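**Ticket 1121 -- Modeling dough drying out in storage**
Opened: Jun 2, 2018
Requested by: Nafula Rotich, Krishnan Learning Center
Assigned to: Afiq Harahap, Materials Support
Product: Vulden soft modeling dough, 1000 g tubs
Status: Closed, with one item carried over

## Reported problem

The Center reports that modeling dough kept in the supply cabinet in Room 43 becomes stiff and crumbly well before the end of the term. The edges of each portion harden first. When the dough is rolled out, the surface cracks, and small dry pieces break away and stay on the boards. Staff have been discarding the hard portions and opening new tubs, and the stock ordered in April is nearly used up.

Red and yellow are reported as the worst colors. Blue was opened later than the others and has not been a problem so far. The requester asks whether the batch is faulty and, if it is, whether it can be replaced.

The dough is used on white boards along with cutters and other small items from the general supply.

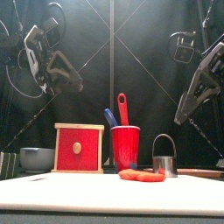 ## Initial questions and replies

The following was sent to the requester on the day the ticket was opened. Replies are entered as received.

- **Are the tubs closed with the original lids?** In most cases. A few lids have been lost, and those tubs are covered with kitchen wrap.
- **Is the dough returned to the tub at the end of each session?** Yes, but it may stay out on the table until the last group has finished.
- **Is water added by staff?** Sometimes. There is no set amount.
- **Is the cabinet near a heat source?** It stands against the inside wall. There is a warm air vent above it.
- **Has the storage place changed recently?** Yes. The supplies were moved from the hall closet when the hall was repainted.

The last two replies were marked for follow-up. The batch code was also requested, and the requester supplied it from the base of an unopened tub.

## Checks carried out

**Check A: sealed stock.** An unopened tub from the same batch was opened and worked by hand. The dough was soft, held together well, and rolled out without cracking. The lid fit tightly and the inner film was in place. No fault was found.

**Check B: cabinet conditions.** A Zenmont humidity meter was placed on the top shelf overnight with the doors closed. It read 23 percent in the morning. The same meter gave a clearly higher reading in the hall closet the following night. The top shelf is directly below the vent, and the cabinet doors do not meet at the upper corner.

**Check C: lids.** All opened tubs were inspected. Several lids had dried dough in the groove and could not be pressed down fully. After the groove was cleaned with a damp cloth, the lids closed as they should. Tubs covered with kitchen wrap held the driest dough in the cabinet.

**Check D: cutters and tools.** The requester had asked whether dough left on the tools could be spoiling the fresh portions. Dried crumbs were found inside a number of the plastic shapes. These crumbs do not soften again when pressed into fresh dough and can be felt as hard grains. The metal ring cutters wipe clean with little effort. The plastic shapes have narrow corners and require a soft brush. 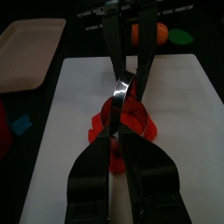 ## Findings

1. The batch is not considered faulty. Sealed stock from the same delivery is in good condition.
2. The main cause is dry, warm air in the cabinet, made worse by lids that are missing or do not close.
3. Hard grains in otherwise soft dough come from crumbs left in the cutters and are a separate matter.
4. Adding water without measuring has made some portions sticky on the outside while the center remains stiff. This has led to further complaints from staff, who took it for a second fault.

A replacement claim to Vulden was discussed with the requester and will not be submitted. The requester has accepted this decision but wishes it noted that the label on the tub gives no storage advice beyond "keep closed."

## Recovery of stiff dough

Dough that is stiff but not yet crumbly can usually be saved. The method below was tried on one portion of red dough from the top shelf.

1. Break the dough into pieces the size of a walnut.
2. Wet both hands and shake off the excess. Do not pour water onto the dough.
3. Knead each piece until the surface is no longer slick, then join the pieces together.
4. Place the dough in a closed bag and leave it overnight.
5. Knead again and flatten a small amount on a board. If cracks appear at the edge, repeat from step 2.

Dough that has turned crumbly all the way through should be discarded. It should not be mixed with newer dough in the hope of improving it.

White boards should be wiped before use -- color from one portion can pass to the next, and yellow dough shows it most.
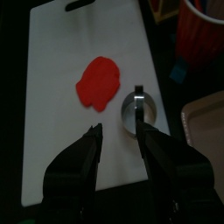 The trial portion was judged suitable for use after the second kneading. It was returned to a clean tub and marked with the date so that staff can compare it with newer stock. The method takes time, and the Center has indicated that it will be used for larger portions only.

## Actions

- Move all dough to the hall closet. *Completed by the requester.*
- Clean the grooves of all lids and discard any that are split. *Completed.*
- Order spare lids through Jatus under the usual supply account. *Order placed; delivery pending.*
- Limit each group to one open tub per color. *Agreed by the Center.*
- Brush out the plastic cutters before they are put away. *Notice posted inside the closet door.*
- Adjust the doors of the cabinet in Room 43. *Referred to Building Services under a separate request.*

## Closing note

The requester has confirmed that dough stored in the hall closet remains soft and that no further tubs have been discarded. The ticket is closed. The delivery of spare lids remains open and will be followed up by A. Harahap. Should the same problem occur in the new location, the requester is asked to reply to this ticket and include the batch code.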